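4.2 What fighters and coaches told us about weigh-in week

The most rewarding part of the study, for us, was the week before each event. We had expected the interviews to be guarded, given how little most mixed martial arts athletes like to say about cutting weight, and we were delighted by how freely they talked once the questions moved away from numbers on the scale and towards ordinary routine. What do you eat on Monday? Who drives you to the venue? When do you stop answering your phone? Answers to questions like these gave us far more than the questionnaire had managed, and they sent us back to the survey data with fresh eyes.

Of the 204 bouts in the Narnari regional series, 60 were held at Gustlow and the rest were shared between Campos and Rundstead. The three venues run the weigh-in very differently. At Gustlow it is a closed affair in the morning, with the scale open for 90 minutes and athletes called in no fixed order. Campos holds a public weigh-in at five in the afternoon, with music and a crowd, and several fighters told us they loved it even while admitting that it left them less time to eat and drink afterwards. Rundstead falls somewhere between the two: the scale is private but the results are read out in the hall, often with the opponents standing side by side.

We found this contrast fascinating, and it shaped the coding scheme described in section 3. Each interview was first read for mentions of time (waiting, rushing, sleeping, travelling) and then for mentions of other people. The second reading produced the stronger pattern. Fighters who had a fixed companion for the whole week, usually a coach or a training partner, described the final day in calm and rather practical terms. Those who arrived alone spoke much more about the opponent and about rumours of late withdrawals. 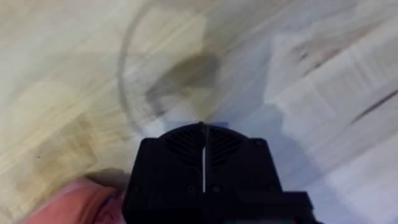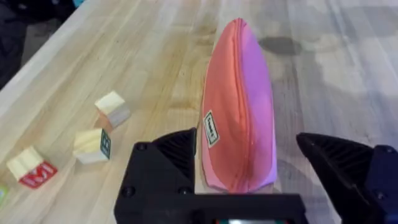
Figure 5. Wooden surface seen from close above (first panel) and pink-and-orange zippered pouch on a wooden tabletop (second panel).

Rumour deserves a closer look. In a small regional series, news that a bout may be off travels quickly, and it often reaches the athlete through social media before the promoter has confirmed anything. One Campos fighter described hearing that her opponent had missed weight, relaxing completely, and then learning an hour later that the bout was going ahead. She won, as it happens, but what stayed with her was the hour. We heard versions of this at all three venues, and we think it is a wonderful opening for further work, as so much of the research on preparation treats the opponent as a settled fact.

Coaches saw the matter a little differently. Most of them had learned to keep news back until it was certain, and a few took charge of their fighter's phone from the moment of the weigh-in. The fighters were surprisingly fond of this habit! Several said it was the first thing they would look for in a new gym. Coaches at Gustlow were the least worried by rumour, and we suspect the closed morning weigh-in helps, though our data cannot separate the effect of the format from that of the people who choose to compete there.

A word on style of talk. Younger athletes tended to describe the week as a list of tasks, while those with longer records told it as a story with other fighters in it, going back years. Both kinds of account were rich, and we have kept them apart in the analysis that follows. Section 4.3 takes up the walk to the cage, where the differences between the venues become much smaller.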